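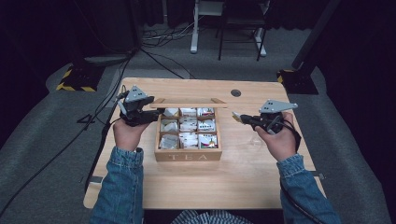 1. Task and Scope

The project collected demonstrations of tabletop manipulation with two hand-held grippers and used them to train a policy by imitation. This report covers the tea box task, the second of the two tasks in the project plan. The first task, folding a cloth napkin, is reported separately and is mentioned only where the collection procedure was changed as a result of it.

The tea box has an engraved front panel, a hinged lid, and nine compartments in a three-by-three grid. All nine are filled with upright packets. The full task has three stages: open the lid, remove one packet from a named compartment and place it on the table in front of the box, and close the lid. The operator holds one gripper in each hand and does all contact with the box through the fingertips. Bare-hand contact is allowed only between episodes, during reset.

The box was selected over a plastic parts organizer that was tried first. In the organizer the compartments were wide enough that packets fell over after one or two were removed, and the state at the start of an episode could not be reproduced. In the tea box the packets support each other.

2. Equipment

2.1 Grippers

Both grippers are black hand-held units with a gray triangular plate mounted on top. The plate has several small round holes, which are used to bolt on the tracking hardware. The plates are identical on the left and right units, so the transform from plate to fingertip was measured once and mirrored. This was checked by touching both fingertips to the same point on the table from six directions. The disagreement was small enough that no separate calibration was kept for the right unit.

Each gripper is wired. The cables carry power and jaw position. A wireless version was considered in the planning phase and dropped, as the available radio modules added a variable delay to the jaw signal and the delay could not be removed afterward.

2.2 Table and Recording

The table is light wood with a small grommet hole in the top. The grommet was used as the origin of the table frame because it does not move and can be found again after the table has been cleared. The head camera is worn by the operator and records the workspace from above the near edge. Head pose, both gripper poses, both jaw widths, and the video are written to one log on the recording computer, called Effiong on the lab network.

2.3 Software

Recording used Rirnberg, the logging package written by last year's project group. Two changes were made to it. The first writes a marker into the log when the operator closes both jaws fully for one second, which is used to mark the start and end of an episode. The second refuses to start an episode if either gripper pose is older than the video frame by more than the set limit. Before the second change was made, several napkin episodes were recorded with a frozen left pose and had to be thrown out.

3. Collection Procedure

The same procedure was followed for each episode.

Step 1. Place the box on the table with the engraved panel toward the operator. The position is varied by hand inside a region that both grippers can reach without the operator leaning. The rotation is varied by a small amount to either side.

Step 2. Set the lid to the starting state on the session sheet. Full-task episodes start with the lid closed. Partial episodes start with the lid raised and cover only removal or only closing.

Step 3. Read the target compartment from the sheet. Compartments are named by row and column, with row one nearest the lid.

Step 4. Pick up both grippers, hold them clear of the box, and give the start marker.

Step 5. Carry out the stage or stages at a steady speed. If a packet is dropped, continue if it can be picked up again with the gripper. Otherwise give the end marker and mark the episode as failed.

Step 6. Return both grippers to a position clear of the box and give the end marker.

Step 7. Put the packet back in the compartment it came from.

Sessions ran from 2:00 p.m. until the sheet was finished or the operator asked to stop. Long sessions were avoided after the napkin task, where the later episodes were visibly faster and less careful than the early ones. The tea box sheets were kept short for this reason.

4. Data Set

A total of 200 episodes were recorded for the tea box task. Of these, 39 were rejected in review, leaving 161 for training. Rejected episodes were kept on disk with the reason recorded in the log header. The reasons were:

- end marker missing or given in the middle of a motion
- target packet removed from the wrong compartment
- tracking of one gripper lost while the other hand crossed over it
- packet torn or bent so that it would not stand up again

Crossing hands was the most common cause of lost tracking. It occurred mainly in the left column when the operator used the right gripper to reach for the packet. The instruction on the sheet was changed partway through collection so that the left gripper handles the left column, the right gripper handles the right column, and the operator may choose for the middle column. The change means that the data set contains two habits for the left column. No correction was made for this in training.

Failed attempts that were recovered within the episode were kept. It was expected that these would help the policy recover from a missed grasp.

5. Training

The policy takes the head camera image and the current pose and jaw width of both grippers. It outputs a short sequence of relative pose targets for each gripper. Targets are given relative to the current gripper pose, so that the policy does not depend on the height of the operator or the location of the table in the room. The target compartment is given as a nine-way input.

Each image was cropped to the tabletop before training. An early model trained on full images gave different outputs when objects on the floor behind the table were moved between sessions. Cropping removed most of this effect. Random shifts in brightness were also applied.

Training ran on the shared machine at Warkthorpe. The loss stopped improving well before the end of the run, and the checkpoint with the lowest error on held-out episodes was used for all tests.

6. Results

Tests were run on the two-arm station with the same type of fingertip as the hand-held units. Each stage was tested alone and then in sequence.

Closing the lid was the most reliable stage. The motion is large and does not require a grasp. The policy pushed the lid from behind with one fingertip, as the operators did.

Opening the lid was less reliable. The lid edge is thin, and the fingertip has to get under it before lifting. When the approach was slightly high, the fingertip slid along the top of the lid and the policy did not return to try again.

Packet removal depended on the compartment. The front row gave the best results. In the back row, the raised lid limits the angle of approach, and the gripper often touched the lid before the fingertips reached the packets. The policy also took two packets together in some trials. These were counted as failures, although the same thing happened in the human episodes and was usually corrected by loosening the jaws slightly. The policy did not learn this correction.

The full sequence was completed only when the box was placed near the center of the region used in collection. Toward the edges of the region, the opening stage failed before the other stages could be tested.

7. Problems and Changes for the Next Group

Cable drag affected the wrist motion at the far side of the box. A strain relief clipped to the operator's sleeve was tried for one session and should be used from the start.

The packets were packed tightly in all episodes. A policy trained on full compartments has no examples of a compartment with two or three packets left, and this case should be added to the session sheets.

The review took longer than the recording. Episodes were watched one at a time in the Rirnberg viewer, which loads the full log before showing the first frame. A version that shows the video first is partly written and is in the project folder under Grarnbridge, together with the session sheets, the fingertip drawings, and the list of rejected episodes.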